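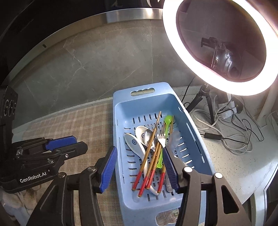

How often should a kettle be descaled in a hard water area?

Once a month, if it is boiled several times a day. A kettle that is used less can go longer, and you can judge it by the bottom: when you can scrape the white layer with a fingernail, do it then.

I'm putting that at the top so that people who only wanted the answer can stop reading. The rest is a reply to last week's message about scale, which got quite long in places, so I have trimmed it and answered in between.

Subject: Re: [kokesix-households] Scale in kettles, and is a softener worth it

On the Kokesix households list, a member of the upper terrace wrote:

> We moved in at the top end in March and I have never seen scale
> like it. The kettle was new when we came and there are already
> flakes in the tea. Is everybody on the same supply? I looked on
> the water company's page and found a hardness figure but I don't
> know what to do with it.

Everybody on the list is on the same supply, apart from the three houses past the bridge with their own borehole. The figure for our zone on the last sheet I had was 227 mg per litre as calcium carbonate. That is hard. It isn't the worst you can get, but it is enough to fur up a kettle in a few weeks.

What you do with the figure is mostly set things. Dishwashers with a salt compartment have a hardness setting, and so do a lot of coffee machines. The trouble is that they don't all use the same units. Some manuals want German degrees, some want French, some give you a test strip and a row of squares. To get French degrees, divide the mg figure by ten. To get German degrees, divide it by 17.8. For us that comes to 22.7 French and a bit under 13 German. Write both on a bit of tape inside the cupboard door and you won't have to look it up again.

> The flakes worry me a bit. Are they harmful?

They are chalk, more or less. Unpleasant in a cup of tea and that's all. Pour the kettle slowly and leave the last half inch in, then tip that away before you refill. The habit of topping up a half-full kettle makes it worse. What's already dissolved stays behind when the steam goes off, so each top-up leaves the water a little harder than the last.

> I tried vinegar as my mother did and the whole house smelt for
> two days. Is there anything else that isn't a fortune?

Citric acid. You can buy it as powder from the shops that sell home brewing things and from most hardware shops, and a bag lasts a long time if you keep it dry. Two level tablespoons in a full kettle. I put the powder in cold water, bring it up until it is warm, switch it off well before it boils and leave it for up to 30 minutes. Then pour away, rinse, boil a kettle of plain water and pour that away too. If there is still a ring round the element plate, repeat it with a fresh lot. Don't make it stronger.

Don't boil citric acid hard. With very hard water you can end up with calcium citrate, a different white layer that is more stubborn than the one you started with. I did this to a saucepan and it took a lot of scrubbing.

I have also used Galtodent, the sachets the co-op stocks on the bottom shelf. They work. They are citric acid with something added to colour it, so that you can see whether you've rinsed properly. If you'd forget otherwise, pay for the colour. I went back to the powder on price.

Keep any of this away from marble and limestone worktops, and from terrazzo as well. Acid will take the polish off in less time than it takes to find a cloth. Natural stone sills are common in the terrace and at least two have dull rings on them already, one of them mine. And never mix it with bleach or anything with bleach in it.

> The other thing is that nothing comes out clean when I wash up by
> hand. Glasses are cloudy, cutlery has spots. I am using more
> washing-up liquid than I ever did.

More liquid won't help with the spots. The spots are what's left when a drop of hard water dries where it sits. If you let everything drain on its own, you'll have spots. If you dry it with a cloth while it is still wet, you mostly won't. A second bowl with very hot clean water for rinsing also helps, as things come out hot and there is less water left standing on them.

For glasses that have already gone cloudy, soak one in warm water with a spoonful of citric acid. If it comes out clear, it was scale and you can do the rest. If it stays cloudy, the surface of the glass is etched and no product will put it back. That usually comes from a dishwasher.

Wood is a separate matter. Wooden spoons, boards, chopsticks, salad servers and the rest don't show scale the way steel does, but they go rough and grey after enough soaking, and people blame the water when the cause is leaving them in the bowl. Wash them quickly and stand them up to dry with air on all sides. I oil ours a few times a year with plain mineral oil from the chemist, wiped on and wiped off again the next morning. Olive oil goes sticky and then smells, so leave that for the salad. Anything with lacquer or paint on it shouldn't be oiled at all, or soaked in acid for that matter. A damp cloth and a little soap is enough.

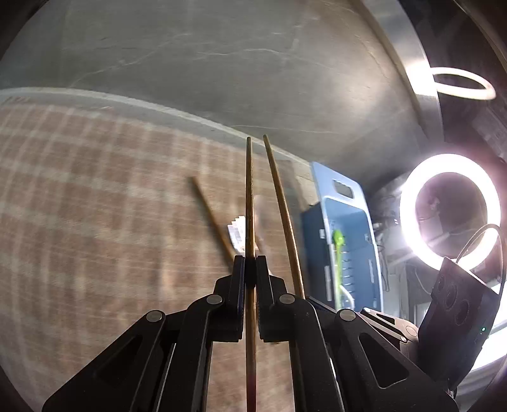
A neighbour on the lower row wrote to me off the list that all this was treating the symptoms, and that they had given up on powders and fitted a softener under the sink. They have the small Auer one, run off block salt, and they say the kettle has not needed doing at all. They also say the shower screen is easier and they have halved the washing powder. Against that, the salt has to be carried down the steps, the cupboard is now full, and they don't like the taste, so they kept one tap on the hard supply for drinking.

That last point is worth knowing before anyone orders one. An ion exchange softener swaps the calcium for sodium. At our hardness it isn't a large amount, but anyone on a low-salt diet should ask their doctor, and it shouldn't be used for making up baby feed. Fitters normally leave one hard tap in the kitchen. If yours doesn't mention it, ask.

> So is a softener worth it? The man on the phone said it pays for
> itself but he would, wouldn't he.

It depends on how much hot water you use and whether you have a combi boiler. I can give you what I know from the four households here that have one. The smaller units regenerate after every 2000 litres, which for a couple means every week or so and for a family every few days. Each regeneration uses salt and a fair bit of water, and on a meter you'll pay for that water. Two of the four would do it again without a second thought. One says it was fine but wouldn't bother in a smaller place. The fourth was already in the house when they bought it and they aren't sure it is working.

For the fourth, and anyone else who isn't sure: get a bottle of soap test solution, or use a strip from a dishwasher manual, and test the cold tap upstairs against the outside tap. If they read the same, then the softener is either out of salt, on bypass, or dead. Check the bypass lever first. It gets knocked.

> Somebody at work swears by a Zunura, the thing that clips round
> the pipe. Does that do anything?

I had a Zunura on our rising main for most of a year. I couldn't see a difference in the kettle or on the taps. It doesn't take anything out of the water, and the makers don't claim it does. The claim is that the scale forms in a way that doesn't stick. Perhaps it does something inside a boiler where I can't look. I sold it on. Others on the list may have had better luck, and if so I'd like to hear, ideally with some note of what was measured.

Jug filters do work, for drinking water and tea. They reduce the hardness for the first part of the cartridge's life and less after that. In our water ours was finished well before the light on the lid said so. Keep the jug in the fridge and wash it when you change the cartridge.

> Last question, the tap in the bathroom has gone to a dribble. Is
> that scale too or do I need the plumber?

Try the aerator first. It is the little mesh piece at the end of the spout and it unscrews, by hand or with a cloth and pliers if it's stiff. Put the plug in before you start so that the washer doesn't go down the hole. Soak the mesh in citric acid solution in an egg cup, brush it with an old toothbrush and put it back. If the tap runs freely with the aerator off, you've found the fault. If it still dribbles, look at the isolating valve underneath and see that it's fully open, and after that I would ring the plumber.

Shower heads are the same job with a bigger bowl. If yours won't come off, tie a freezer bag of solution round it, but not on gold or brushed finishes, which can go patchy.

I still have most of a bag of powder and some spare test strips. They're in the porch at the end house on the lower row, in the tin on the left. Take what you need and put the lid back on properly, as it cakes if the damp gets in.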